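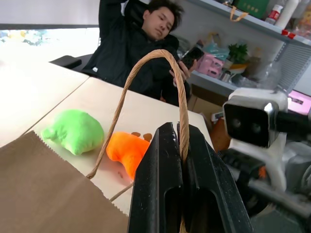 3. Preparación de las bolsas de regalo

Proyecto Starico, informe de grupo
Autoras: Rakiya Obi y Mireille Mahasneh
Entrega: 6/1/23

Elegimos bolsas de papel kraft marrón con asas de cordón de papel retorcido. El borde superior viene cortado en zigzag y no lleva cierre, así que doblamos la boca hacia dentro antes de guardarlas en la caja.

En cada bolsa van dos peluches, uno verde lima y otro naranja. El naranja es alargado y curvo – conviene meterlo primero, de pie contra un lateral. El verde, más redondo, va encima. Las bolsas admiten hasta 8 piezas pequeñas, pero con esa carga el papel se abomba.

Trabajamos en la mesa clara del aula, junto a la ventana. En total preparamos 70 bolsas. Las etiquetas de Rondano llegaron tarde y las pegó Mireille en julio.

4. Materiales pendientes

Falta devolver el cordón sobrante a Imelda Pangilinan.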